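Clasen Street Records Room: progress report for November

Hello again from the back office. I promised you something a bit fuller than last month's two paragraphs, so grab a coffee, because there's a fair bit to get through (most of it good!).

First up, the sorting. We're through the whole Wemell run of member files now, and that was the one I'd been dreading. Half of it had been filed by surname and half by the year people joined, and somewhere in the middle a third system crept in that I still can't make head or tail of. Everything is now by surname, with the year written on the spine label. The tally at close of business on Thursday was 2823 individual files checked, relabelled and entered in the register. I've attached the register separately so you can have a poke through it if you like that sort of thing. I do, as you know.

The Amin donation is slower going. These are the old hall hire books and the letters that came with them, and a lot of the paper is thin and creased, so I've been doing it in the mornings when I'm fresh and the phone is quiet. I've read every letter up to the end of the second bundle. There's some lovely stuff in there about the flower show, and a very cranky exchange over who left the urn on. I'd like to talk to you about getting the best of them scanned properly, but that can wait for the next budget.

Now, money. The file boxes came from Binix and we bought 40 of them, which came in under the line you approved. Two arrived with cracked lids and were replaced without any fuss. I went with plastic over cardboard in the end. They cost a bit more each, but cardboard was what we had before and you'll remember the state of it after the roof leak. The leftover has gone on label stock and a decent pair of scissors, and there's still a little in the kitty.

The furniture side has been fun. The low wooden cabinet now sits next to the long white desk, and it's where the current boxes live, the ones people ask for week in, week out. I was a bit worried the boxes would be too tall for it, so I measured twice before ordering and was still nervous on delivery day. They fit! Having them beside the desk saves a walk down the corridor every time someone rings with a query, and I've stopped leaving boxes on the floor overnight (sorry about that).

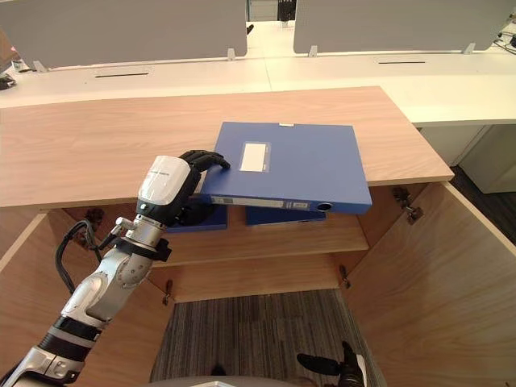
Blue file box coming out of the cabinet by the desk, with two more on the shelf underneath.

Still to do before the next report: the rest of the Amin letters, spine labels for the older boxes, and a proper sign-out sheet. At the moment that's an exercise book and a pen on a string, and the pen has already gone walkabout. I'd also like to move the Wemell duplicates to the storeroom, if you're happy for me to hang on to the second key a while longer. Let me know about that one when you get a minute.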